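Progress report: Trallska expansion planning
March 28, 2026

Hi Margit,

Jonas said you'd like the long version this time, so get yourself a coffee. I'm writing this at the back table of the Solheim shop with the lunch rush just finished and flour on the keyboard, so forgive any typos.

Where we are with the money first, as I know you'll scroll down looking for it otherwise. Of the $320,000 you approved in December, we've spent or committed $235,000. Most of that is the Plerbridge fit-out (the exhaust hood alone made me want to lie down) and the rest is the lease deposit, the lawyer, the menu work and the first round of training wages. The $80,000 you asked us to keep separate for opening stock and the first slow months hasn't been touched, and I'd like to leave it that way until the doors are open. That leaves a cushion of $5,000, which I don't love, and I'll come back to it.

The Plerbridge site

We have the keys! The landlord finally signed off on the grease trap location after a lot of back and forth over whether it could go under the rear hallway. It can. The plumbers were in the following morning and the floor is closed up again. Colour on the walls is the same warm mustard as Solheim, which Jonas fought me on and lost. He got his way on the banquettes, so we're even.

The counter is the one piece I'm still not happy with. The drawings had it running straight along the window side, and once we taped it out on the floor you could see that anyone waiting for takeaway would be standing right in the path of the servers. We've turned it ninety degrees. It costs us a two-top but the whole front of the room works better, and I'd sooner lose a table than have people bumping elbows with a tray of soup going past their ear. The millworker took the change without charging for new drawings, bless him.

The patio application is in with the city. I haven't put any patio revenue in the forecast for this year, so if it comes through it's gravy.

Menu and kitchen

We've cut the opening menu back quite a bit. At Solheim we got away with a long list because the regulars grew up with it alongside us, but a new crew on a new line needs fewer things to get right. The dumplings stay, obviously. The smoked trout stays. The cabbage rolls are coming off for now and I expect to hear about it from my aunt. We'll bring them back as a cold-weather special once the kitchen has its legs.

Food cost on the short menu looks better than the one I sent you in December, mainly from using the same braise in three dishes. Butter is the sore spot. We've moved to a bigger case from Mulik, who are also taking over our dry goods, and their driver will do both shops on one run. That saves us a delivery fee and saves me a phone call every time somebody forgets to order yeast.

Jonas has been doing the recipe cards himself. They're proper ones, with weights, a photo and the pan size, and he made me cook from them with my mouth shut while he watched. I got the dill sauce wrong. He rewrote the card and I got it right, so there's your quality control.

People

Our sous chef from Solheim has agreed to open Plerbridge and stay through the first season, which is a huge weight off me. Her replacement here is already on the line and doing well, particularly on weekend brunch, where she's got a calmness I've never managed. Front of house is harder. We've made offers for the floor lead job twice and lost both people to hotel work with benefits. I've rewritten the posting with a better base wage and a clearer schedule, and the labour line in the forecast has gone up to match. You'll see it in the spreadsheet in orange.

Training starts at Solheim so the new crew can learn on a working line before they move over. We'll do a few nights for friends and neighbours after that, free food, paper comment cards, the usual.

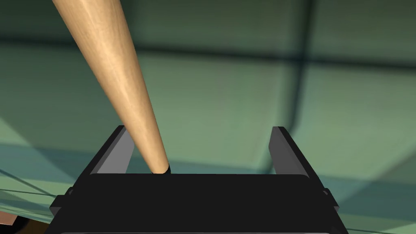

Simulated view of a black two-finger gripper, fingers open.

What's bugging me

Back to that cushion. The electrical panel at Plerbridge passed inspection, but the electrician has flagged that it'll be close to its limit once the second oven goes in. We can open with one oven. I've priced the menu and the prep schedule on that basis, and the second one can wait until we've seen a few months of real sales. If you'd rather we did the panel now while the walls are easy to get at, I'd need to talk to you about moving a bit across from the opening stock money, and I won't do that without your say-so.

The sign permit is also slow. We've got a painted window ready to go if the proper sign isn't up in time, and I kind of like the window better.

What I need from you

A yes or no on the panel, please. Your signature on the amended lease schedule, which Jonas is sending separately. And if you still know that hotel recruiter you mentioned at dinner, I'd love an introduction, seeing as her people keep hiring mine.

Next report will have the training costs in it and the final number from the millworker. Come by for lunch before then if you're in the neighbourhood, the trout is very good right now.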